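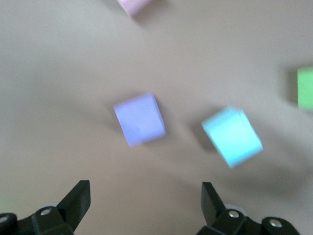

Pastel cubes on a pale tabletop.

Do colour-coded storage plans save any time?

Every May the storage firms send out their spring brochures, and every May the same promise turns up in a fresh coat of paint. This year it is colour. Give each member of the household a colour, buy the boxes to match, and the morning hunt for shoes and letters is supposed to shrink to nothing.

The loudest of the lot is Vorex, whose leaflet came through my door twice. It says its customers save 200 minutes a month. I wrote to ask how that was measured and got a polite reply with a discount code in it. The small print on the back says 2708 people filled in a survey, but the survey was sent out with the boxes, so everyone who answered had already paid. People who have just spent money on a system tend to say it works. I have done it myself, with a bread maker.

Emness goes about it more quietly. Its starter set has six colours and a chart to stick on the fridge. The chart is the part I would keep. You write down what lives where, and after a week or so you know. You could do the same on the back of an envelope, and the boxes you already own would do perfectly well.

A few things the brochures leave out. Pale shades are hard to tell apart in a dim cupboard, and two of the Emness ones looked the same to me at 6 in the morning. Plenty of people don't see colour the way the designers do, and a plain label costs them nothing. Colours also get discontinued. A reader in Marchuk Road bought nine Hima tubs in mint a couple of years ago, broke one lid, and was told that mint had been replaced by "sage", which doesn't match and doesn't fit either – the rim has changed.

I will give the idea some credit. Small children who can't read yet will put things back in the yellow box if you tell them it is the yellow box, at least until the novelty goes. Shared fridges seem to run better with it too, going by the letters we get, although most of those came from the person who set up the rules.

If you want to try it, use coloured tape on what you have and leave it for a month. Should it still be going at the end of that, and should somebody other than you be sticking to it, then look at the brochures. The Vorex code runs out before then, but I expect there will be another.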